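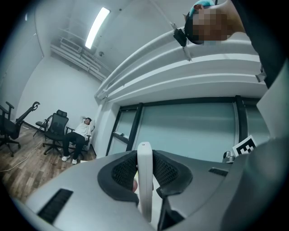 White bars overhead, with a small black mount clipped on. Ceiling light on.

Cirudlow Overhead Bar Unit, White

The Cirudlow goes above a workbench or packing table and keeps small gear off the work surface. Lamps, cable hooks, tag holders and small mounts clip to the bars and can be moved along by hand. The bars run parallel, so a clip that fits one will fit the next.

We sell it in white only. Most of our customers have white ceilings and tube lighting, and the unit blends in well enough there. If you already have a ceiling light over the bench, mark out its position before you choose where the unit goes. A bar directly under a tube can put a stripe of shadow across the table.

What comes with it
Bar unit, in 2 cartons
Fixings for the uprights
20 plain clips
Printed instructions

Size and load
The longest bar is 2000 mm. Clips are meant for light items - please don't hang tool bags, reels or anything with a motor from them. Clip-on items other than the plain clips are sold separately.

Putting it up
Allow two people. One holds the unit level while the other tightens the fixings from the bench side. Check the fixings again after the first week of use. Leave enough room for a person standing at the bench to lean over the work without bumping the lowest bar. Taller staff should try it before the final tightening.

Cleaning
Wipe with a damp cloth and mild soap. Take the clips off first, as dust collects under them. Scouring pads will mark the white finish.

Delivery and spares
Units ship from our Partington warehouse. Pickup is also possible from the Prutham counter if you call ahead. Spare clips come in bags of 20 and fit the older Oltau unit too. For odd bench sizes or questions about fixings, ask for Emlyn Griffiths at Prutham, mornings until 11.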